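Magazine > Home & Workshop > Features

The Board on the Table

The table in the back room at Brurkance is long enough for six people to work at, and on most mornings a good part of it is under white foam board. The workshop makes display models, window pieces and small stage sets, and it goes through a lot of the stuff. Sheets arrive flat in cardboard sleeves and are stored upright in a rack by the door. One sheet stays out. It lies on the wood all day and takes whatever comes.

Remigiusz Dudek has run the room for 19 years. He started out cutting on the bare tabletop, then on plywood, then on rubber mats, and he still uses mats for anything that needs a knife. For sorting, gluing, marking and laying out small parts he prefers the board.

"You put a black screw on it and you see the screw," he says. "You put a black screw on an old table and you look for it until lunch."

Foam board is a simple product. A sheet of light foam sits between two smooth faces, usually paper. It is stiff for its weight, cuts with a sharp blade and can be carried under one arm. It is also easy to hurt. A thumb pressed down hard will leave a dent, and the dent stays. A corner dropped on a concrete floor folds over. Anything heavy left overnight prints its outline into the face.

Dudek keeps a work surface until the marks start to get in the way. Pen lines he puts up with. Scuffs he doesn't notice anymore. Dents are a different matter — a part that should sit flat will rock, and a bead of glue will run into the low spot. When that happens he turns the sheet over and uses the back. After that it goes to Rutkowska, the framing shop across the yard, where the clean areas are cut out for packing and the rest is thrown away.

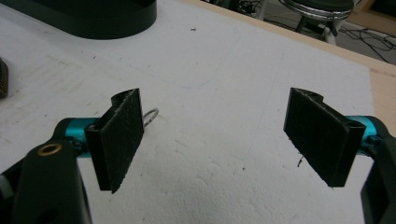 Zustura wrote to us after an earlier piece on worktables to say that a white surface was tiring to look at for a full day, and that a pale gray one had solved the problem for her. She had covered her own bench with a sheet of gray card, taped at the corners, and changed it every 4 weeks.

Dudek has heard this before and partly agrees. Under a strong lamp, white board throws a lot of light back at the person leaning over it. He moved his lamp to the side and raised it, and he tells new people to do the same. He tried gray for one winter. Pencil marks were harder to read on it, and he went back.

The other complaint is dirt. White shows everything: graphite, fingerprints, crumbs of eraser, threads from a sleeve. Dudek counts this in its favor. A surface that shows a speck gets wiped, and parts that go into a painted model need to be clean before the paint goes on. He uses a dry brush first, a wide soft one meant for pastry, and sweeps toward the edge of the table. A damp cloth comes second, if at all. Water gets into the paper face and lifts it, and once the paper has bubbled the sheet is finished.

For stubborn smudges he uses a white vinyl eraser, rubbing in one direction. Blue ballpoint won't come out. Pencil will, if it was put down lightly.

The room sees more sheets than it used to. In the slow years it bought a pack when it needed one. Now it orders 100 at a time, mostly for the models themselves, and one order lasts through to August if nothing large comes in. The biggest job so far was a street front for the Pleltosby summer fair, with 4,000 small paper roof tiles, all laid out by color on boards like the one on the table before they were glued on.

That job settled how the boards are kept. Each one gets a number on the underside and the date it came out of the rack. They are never stacked with parts between them, and they are never leaned against the radiator. At the end of the day the loose pieces go into shallow trays, the brush goes over the surface once and the lamp is turned off.

The table underneath gets oiled twice a year. Dudek does that himself, with the sheets moved out to the hall and the windows open, and nothing goes back on the wood until the next morning.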